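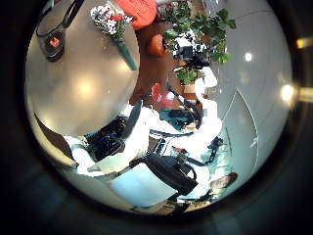

Husonen round table, light gray top

Reviewed by Idris Owen

We bought the Husonen in December for the lounge end of our office. It replaced a square Kastine table whose corners had started to chip. It gets used for coffee, laptops and the occasional meeting, and it spends most of the day with a bag or a vase of flowers on it.

Assembly took 30 minutes with two people. The base bolts to the top through 4 threaded inserts, and the hex key supplied is too short to get proper leverage. Use your own. Retighten the bolts after a week; two of ours had worked slightly slack.

The top is smooth and glossy. Coffee rings wipe off with a damp cloth, and a marker line left overnight came off with dish soap. Scratch resistance is average. A ceramic vase with an unglazed foot left a faint mark that shows only at a low angle, so put felt under anything rough.

Glare is the main drawback. Under ceiling lights the surface throws back a soft round patch of light, and Shahla Azimi moved her laptop twice one Wednesday to get away from it. If your lighting is directly overhead, check whether the matte version is in stock.

Stability is good. Leaning on the rim with one forearm produces no tilt, and the leveling feet cope with our wooden floor, which drops 6 mm along that wall. The feet are hard plastic — add pads before you drag it anywhere.

White chairs go well with the top. Chairs with high armrests will meet the rim before they tuck in, so measure first.

Delivery took 15 days. I would buy it again in matte.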